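Keltilholm Summer Robotics Course
Handout 5: Two-Arm Tasks and the Marker Exercise
Revised 2025-07-05

What you need before the session

Read Handout 4 on joint limits and bring your team's log sheet. Teams that have not finished the gripper calibration should do that first. The station can't be booked for longer than 33 minutes at a time, so have your plan written down before you sit down at it.

1. The task

Markers and caps start out separate on the table. Your team has to get each cap onto the marker of the same color, using both arms, and then put the finished marker in the desk organizer at the back. The walls limit how far the elbows can swing out, and both arms share the middle of the table. Most of the planning work is about that shared space. 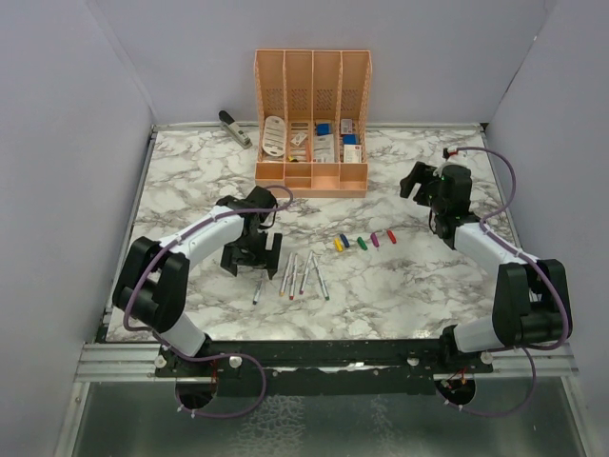

The task splits into four stages: pick up the marker, pick up the cap, bring the two together, put away. Write each stage as its own block in your plan. Teams last year wrote the whole thing as one long sequence and then had to start over from the top every time a grasp failed. Separate blocks let you repeat a stage.

2. Which arm does what

By course convention the left arm holds the marker and the right arm handles the cap. You may swap them, but say so at the top of your log sheet. The holding arm should stop moving before the other one closes in. Two moving grippers are much harder to line up than one moving and one still.

A cap lying on its side can roll when a finger touches it. Come straight down over it, and open the gripper only a little wider than the cap. Approaching at a slant pushes the cap away – this was the most common error in the Brakmont trials.

3. Working near the organizer

The back of the table is where both grippers end up close together, and the cables need watching there too. A cable that is fine over the center of the table may pull tight or arch up when the wrist turns at full reach. Run the move at low speed once and look at the cable for the whole run. If it catches on anything, stop and change the wrist angle.

Set a waiting position for each arm, well back from the organizer. One arm goes in, comes out, and reaches its waiting position before the other one starts, unless your plan calls for both to work there together.

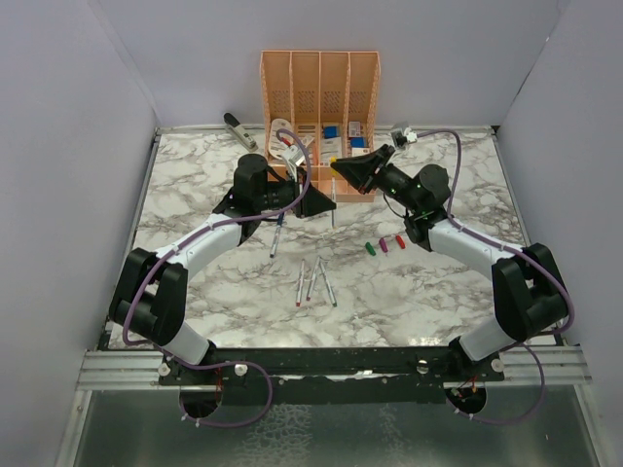 Figure 2. Both grippers close together in front of the organizer, with markers and caps still on the table.

If both arms do need to be there, write down which one leaves first. Leave along the same path you came in on.

4. Logging

One line per attempt. Record the stage, the color, the result, and the reason for any failure in a few words. "Missed" is not a reason. "Gripper closed too early" is. The El Idrissi group's log from the first session is in the course folder and has 179 lines; use its column headings.

5. Grading

The exercise is worth 100 points. Forty are for the written plan, forty for the log, and twenty for the run itself. A team with a failed run and a careful log can still pass. Log sheets go in the tray outside the Orden room by the end of the session.

For next time: read the section on grasp force and bring one question about it in writing.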